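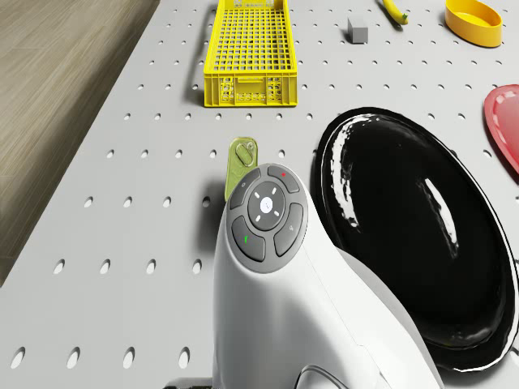 Sun 6 February

I have been meaning to write up my records request for weeks, and since the rain has kept me in all day and the bread dough is doing its own thing under a towel, I think I had better get on with it before I forget who said what.

For anyone new, I live in Purkberg, which is a small town with one good bakery and a city hall that closes for lunch. Last fall the city signed a lease on the old Mercado building downtown. You will remember it if you grew up here (my mother bought my school shoes on the second floor, and I can still smell the floor wax). The plan was to move the permit office and the water billing desk over there, and the lease was approved at a meeting so short that by the time I had found a seat and gotten my coat off, they were on to the dog park.

Now, I am not a suspicious person. I just wanted to read the lease. I wanted to know how long it ran, who pays if the roof goes, and whether we could get out of it. It seemed like the sort of thing a person ought to be able to read with a cup of coffee, so I went down and asked.

The lady at the front counter was very kind and gave me a form. The form asked me to "describe the records with particularity," and I wrote "the lease for the Mercado building." I thought that was pretty particular! A week and a half later I got a letter saying that my request was too broad, and could I please narrow it. I read that letter standing up in the kitchen, and then I sat down and read it again.

I called my friend Joyce Mwakalinga, who used to be a deputy clerk over in Komalon and knows this stuff backward. She laughed for quite a while. Then she told me to send the same request again with the date of the meeting, the agenda item number, and the words "including all exhibits and amendments." Leases come with exhibits, she said, and the exhibits are where the money lives. She also told me to ask for electronic copies, so they couldn't charge me by the page, and to keep a folder with a note of every phone call and the name of whoever picked up.

So I did all that. My sister-in-law Kirsty thought I had lost my mind. "You're going to war over a lease," she said, and I said I was going to war over an exhibit, and my brother Merle got up and went to see about the dishes.

The second letter took longer. It came in January, on nice heavy paper, and it said that the lease was being withheld in full. The reason given was that it contained the landlord's confidential business information. The landlord is an outfit called Skonen, and I have nothing against them, I had never heard of them before this. But I did have trouble with "in full." The whole thing? The street address? The part where everybody signs? I have signed a few leases in my life and there was nothing in the first two pages of any of them that would have excited a competitor.

This is where I learned about appeals, and I want to set it down for anybody who finds themselves in the same boat, although please check your own rules, because Joyce says they differ a good deal from one place to the next. Here you can write to the city's records appeals officer, and you don't need a lawyer or a special form. You write a letter saying what you asked for, what they told you, and why you think they got it wrong. There is a deadline, it is printed on the back of the denial in gray type, and I would have missed it completely if I hadn't turned the page over looking for a phone number.

My letter was a page and a half. The first draft was four pages and had my mother's shoes in it. Joyce took those out. What was left said that if some parts of a lease are confidential, the city can black out those parts and hand over the rest, and that the rent is public money, so the public ought to see the figure. I was proud of that letter. I walked it over myself and had it stamped, and then I bought a cinnamon roll.

The appeals officer is a woman named Raelene Henare, and I will say this for her, she called me. I had pictured somebody behind a very large desk. She asked whether I would be satisfied with a copy that had a few lines removed, and I told her I had suggested exactly that in my letter, and she said yes, she had it in front of her. She was perfectly pleasant. She said the file she had been given ran to 319 pages, and that most of it was floor plans and an inspection report on the elevator, and did I want those too? Well, of course I said yes. I don't know what came over me.

So they arrived, on Thursday, in 3 separate emails, because it was all too big for one. I haven't gotten through everything. I skipped the elevator and went straight to the lease, which is a perfectly ordinary document, a bit crooked from the scanner. The rent is there. The city also pays $2,000 a month on top of that for "common area services," and I can't find a definition of those anywhere, though I have looked under C and under S. The roof is the landlord's, so that's a relief. The way out is on page 38, and it's a narrow one. If I am reading it right we have to give a full year's notice and can't give it until the second year is over.

Is any of that terrible? I don't think so. I had coffee with Emese Hajdu, who owns the frame shop across from the building, and she thinks the rent is fair for that block and that the services charge is on the high side. She had never seen the lease either, and she has looked at that building through her front window every working day since she opened. She asked if I could send her the floor plans. Apparently there is some question about where the loading door will be.

What sticks with me is how much of everybody's time went into keeping back a thing that was mostly dull. Two letters, a denial, an appeal, all those phone calls in my folder. I would have read it in the lobby and gone home. I do understand that somebody at city hall probably got nervous when they saw the landlord's name and the word "confidential" stamped on one attachment, and it's easier to hold back the stack than to sit there with a marker. I worked in an office, I know how an afternoon goes. But I wish the first person to look at my form had been allowed to just pick up the phone, the way Ms. Henare did.

I'm going to ask about the services charge at the next council meeting, during public comment. You get a few minutes and there is a little light that tells you when to stop, so Joyce is making me practice out loud. Kirsty has said she'll come too, now that there's a dollar amount in it, and Merle is driving us, because parking by city hall is a misery and he is the only one of us who can back into a space.

If anybody reading has seen the words "common area services" in a city lease before, please leave me a comment or catch me at the bakery. The dough has come up over the side of the bowl, so I have to go.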